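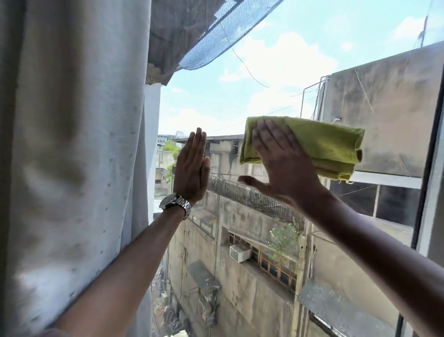

Prosach, the cleaning contractor, says a window-washing robot called Wogan will take over the glass at 21 of its buildings by next September. The firm says no jobs will go. Its staff have heard that before.

Efa Owen has cleaned for Prosach for six years and still does windows with a folded cloth. She saw Wogan tried out on a flat office front. "It did the middle of each pane," she said. "I did the corners after it, and then I carried it upstairs."

Manager Huw Rees says cleaners will be retrained as "machine supervisors," each covering 50 rooms a shift. The hourly rate stays the same — Rees confirmed that when asked twice. He would not say how many rooms a cleaner covers now.

Prosach has not released results from the trial. Gwilym Harries, who speaks for 173 of the cleaners, has asked to see them before any new schedules are signed.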